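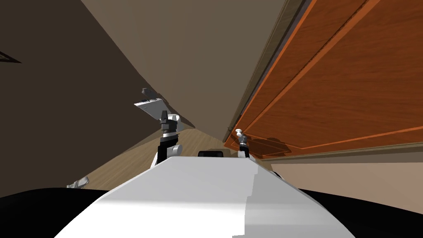 4.3 When a camera has nothing to say

Most two-arm policies treat their cameras like guests at a polite dinner. Each one gets to speak, each one is given the same weight, and the one that has been facing a wall all evening is heard out with the rest. Our starting policy, Meesuk, works this way. It takes the body view and both wrist views, turns each into a block of features, glues the blocks together and hands them to the action head. It does well when every view has an object in it. Cabinet work does not often grant that wish.

Figure 1 is a moment from the cabinet task as rendered in Lonley, our simulator. The right gripper is at the lower edge of the wooden door and the left gripper holds a flat white object clear of the wall. A person looking at this can say which arm matters to the door. Meesuk, given the same moment plus the wrist views, tends to keep asking the left arm for its opinion.

We first suspected the training set, then the action head, then (for an embarrassing stretch of December) the random seed. What finally pointed us at the views was a dull test. We replaced each wrist view in turn with a flat patch of its own average color and looked at how far the predicted actions moved. If a view is useful, blanking it should hurt. In many of the episodes we checked, blanking the idle arm's view made the policy better, a hard thing to put kindly in a paper that started out proposing a larger vision encoder.
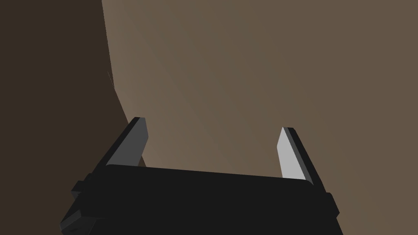

Selamawit Assefa

Figure 2. A wrist view with the gripper open and nothing held. Smooth brown surface fills the space between the fingers; a darker region lies past the curved boundary on the left.

Views like the one in Figure 2 are the trouble. The fingers are sharp, the lighting on them is clean, and a feature extractor trained on sharp, clean things is delighted. Past the fingers there is a plain brown expanse with faint shading. Depth is hard to recover from it, and so is the gripper's position relative to anything we would like it to grasp. The encoder still returns a full-length feature vector, with the same confident norm it would give a view of a door handle.

Stesterura, the gate we propose, is small and not very clever. For each view it masks out the robot's own parts, using the known gripper geometry, and scores what is left by how well it predicts the body's motion over the next 6 control steps. A view that changes in ways the motion explains gets a high score. A view that would look much the same wherever the arm went gets a low one, and its features are shrunk before they reach the action head. We never shrink them to zero. An early version did, and the arm whose view had been silenced went on to behave as though it had been excused from the task.

The scoring network has 2 layers and is trained on motion alone, with no success labels. We trained it once, on Brunimora, our set of cabinet and drawer episodes, and froze it for everything reported below. Each condition was run for 90 episodes with matching start states.

On the cabinet task, adding the gate to Meesuk cut failed episodes by 19 percent relative to the ungated policy. Most of the gain came in the part of the task where one arm holds an object and the other works at the door. In the drawer tasks, where both wrist views usually have something worth seeing, the gate made no difference we would defend in front of a reviewer. Replacing the learned score with plain image contrast, after masking, kept part of the cabinet gain and cost nothing to train. We report this because a colleague will otherwise find it.

The gate has a weakness that follows from its design. A blank surface can be good news: a wrist view full of smooth brown may mean the gripper is about to touch something, and turning that view down is then the wrong choice. We saw this in late approaches, where the gated policy slowed and sometimes stopped short of contact. Feeding the score to the action head as an extra input fixed some of these cases and broke a few others. Section 5.1 describes the version we kept, along with the one we preferred until we ran it.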